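The jar drawer
Santino Mansilla on a winter of not throwing out the good ones

I come from a family that can't put a jar in the recycling without holding it up to the window first. My mum does it, my aunt does it, and I caught myself doing it last July, standing at the sink in my socks with an empty olive jar, turning it round in the light as if I were buying a diamond. Good shoulders on it. Nice wide neck. Into the drawer it went.

The drawer is the big one under the bench, the one the real estate agent called a pot drawer. There are no pots in it. There are jars, and there are lids, and for most of the time I've lived in this house the two groups have had very little to do with each other. You'd pull out a lovely squat jar for the leftover rice and then kneel on the lino for ten minutes trying every lid in the place, and end up using cling wrap and a rubber band off the broccoli.

So I had a sort-out. I tipped the lot onto the kitchen table, put the kettle on and paired everything up like socks. Any jar without a lid went on the left, any lid without a jar went on the right, and I was ruthless (for me). I kept one tiny caper jar because it's the perfect size for a salad dressing and I will not be taking questions on it.

What I've learned is that the neck matters more than the size. If you can't get a dessertspoon in and turn it, you'll never use the jar for anything you like. Flour, sugar, oats, rolled barley, that sort of thing wants an opening you can get your whole hand into. The skinny tall ones look gorgeous on a shelf in a magazine (sorry, editor) but try getting the last of the brown sugar out of one. I had to use a knitting needle.

Then there's the smell. Glass washes up beautifully, but a lid hangs on to whatever lived under it. I had a lid off some mango pickle from the Alvarado deli that went through the dishwasher more times than I'd like to admit and still turned a batch of shortbread into something you'd serve with papadums. Bicarb paste overnight helps. A day outside on the step in full sun helps more. If it still smells after that, give it to the shed and let it hold screws.

Labels are my other obsession, and I've gone right off the fancy ones. My neighbour lent me her label maker, a Dondodley, and I had a very happy evening with it, and by the end of the month half my labels were wrong because I'd run out of couscous and filled the jar with lentils. Now it's masking tape and a marker, peel it off, start again. For soaking off the shop's own label, hot water with a slug of dishwashing liquid, then a dab of cooking oil rubbed into whatever gum stays behind. Leave it while you have your tea. It'll roll off under your thumb.

I do still buy the odd one. There's a secondhand place in Ledstead, out past the showgrounds, with a whole back wall of glass, and I reckon there'd be 1000 pieces on it if there's one. You can come home with a boxful for the price of a coffee. Check the thread by screwing the lid down slowly with two fingers. If it catches halfway, put it back and keep moving, no matter how pretty it is.

A bit of wear doesn't put me off at all. Some of my favourites look as though they've been round the world in someone's tackle box, and a plain screw lid with ridges you can get a grip on beats a shiny one every time, especially when your hands are floury. 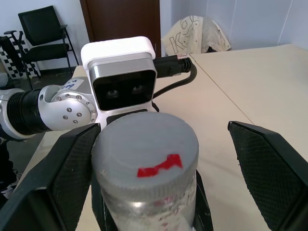
Plain and clear with a wide grey screw lid, a few scuffs on the rim and a splash of red on top.

My system, if you can call it that, is now 6 big jars on the open shelf for the things I reach for daily, the mediums in the cupboard next to the stove, and the little ones in the old drawer with their lids on. Lids on is the rule. Yes, it takes up more room. Yes, my sister says you should store them open so they don't go musty, and if you live somewhere damp she's probably right, so tuck a square of paper towel inside.

The mediums hold 200 grams of nuts with a bit of headroom, or one decent packet of dried chickpeas. I write the cooking time on the tape as well, as I used to throw out the packet and then have to look it up every single time.

Next job is the spice shelf, where I have already found 2 open packets of cumin and a bag of something green from Hotadell market that could be oregano or could be tea. I've had a sniff. I'm going to try it on some potatoes first.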